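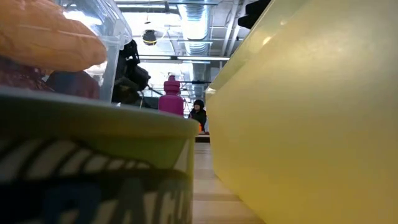 Swap shelf news, and a plea about lids

Hello again from the back room! The swap shelf has had a cracking summer. Since we moved it next to the kitchen door, 226 things have found new homes, and I'd guess a good third of those were jigsaws (several of them complete, which I'm told is a record for us).

My own best find was a bread tin with a dent in one corner. I've baked in it every weekend and the dent comes out on every loaf, so my family now fight over who gets the wonky end. Margit Kerekes took home a box of knitting needles and has already brought back a hat, which went within the hour. More hats please, Margit.

Now, lids. If you're dropping off tubs or boxes, please tape the lid to the thing it belongs to. I spent most of one wet afternoon trying to marry up eight lids with whatever was left in the cupboard and only managed a couple. The rest are in a carrier bag under the sink if you recognise one.

A few of you have asked about electricals. Still a no, I'm afraid, as we've no one to test them. Urs Rüegg says the Bandberg repair evening will look at lamps and radios, so try there first and bring them to us once they've been checked.

We're having a winter coats swap in October, and children's sizes are what we're shortest of. Wellies too, in pairs! Start digging about in the loft now and bring them along any time the hall is open. Coats can go on the rail by the stairs, and anything with a broken zip goes in the mending basket.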